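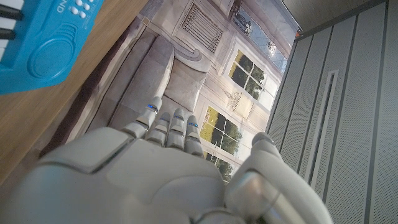 Doolan Toy Keyboard: Review for Lending Collections and Early Childhood Rooms

Reviewed for the Flaltach Toy Library Network by Ngaio Quinlan, Equipment Assessment

The network was asked in August to recommend a small electronic keyboard for member libraries that lend to families with children aged three to seven. Four members had reported that their existing instruments were failing faster than they could be replaced. The Doolan was one of the models submitted by the distributor, Erkgate, and was assessed over a full lending cycle of 30 loans at the Kunstead branch, followed by bench checks at the network office.

Construction

The case is molded plastic and has no sharp edges. It survived the loan period without a crack, although one unit came back with a deep scratch across the underside. The battery door is held by a captive screw, a point in its favor for any collection used by very young children. The screw head is shallow and will strip if the wrong driver is used. Branch staff should keep a suitable driver with the cleaning supplies.

The rubber feet are adequate on a wooden table and poor on anything glossy. On a laminate counter the keyboard moved under firm playing, and two families mentioned this on their return cards.

Keys and controls

The keys are narrower than those of a standard piano. A child who later moves to a full-size instrument will have to adjust, and the network does not recommend the Doolan for formal lessons. For free play and singing along, the size suits small hands well. Key travel is short and somewhat noisy. All keys on both units still sounded at the end of the assessment.

The buttons are small and placed close together. Adults had no difficulty with them. Children under four tended to press several at once, which stops the current tune and starts another. Printed labels are legible at arm's length, but the assessor would have preferred picture symbols for a product sold to families whose children cannot yet read.

Sound

Tone is better than expected for an instrument in this class. The lower notes are thin, and the organ setting distorts at the highest volume. The remaining settings are clear. Volume is adjusted in steps, and the lowest step is still loud for an apartment in the evening. There is no headphone jack, and this was the most common complaint among borrowers.

The instrument returns to its middle volume each time it is switched on. Rooms that share a wall with an office or a nap area should take this into account.

Cleaning

The speaker grille is the weakest part of the design from a hygiene standpoint. Crumbs and dust collect in the grooves and do not come out with a cloth. A soft dry brush is effective and takes about 2 minutes. Sprays must not be used on the grille or between the keys. The rest of the case may be wiped with the network's usual solution.

Power

The keyboard runs on batteries or on an adapter sold separately. Battery life was acceptable, and the automatic shutoff worked every time it was checked. Member libraries are advised to lend the unit without the adapter, as earlier keyboards have repeatedly been returned with theirs missing.

Recommendation

Approved for general lending, ages three and up. Approved for classroom use with the volume reservation noted above. Not approved for music instruction.

Members may order through the shared catalog under item 861. The distributor has agreed to hold 400 units for network orders. Spare battery doors can be requested at the same time and should be, at a rate of one for each branch. Carrying bags are not supplied, and the medium drawstring bag already in the catalog fits with room for the instruction sheet.

Return cards for this item should be forwarded to the Equipment Assessment desk until the next review.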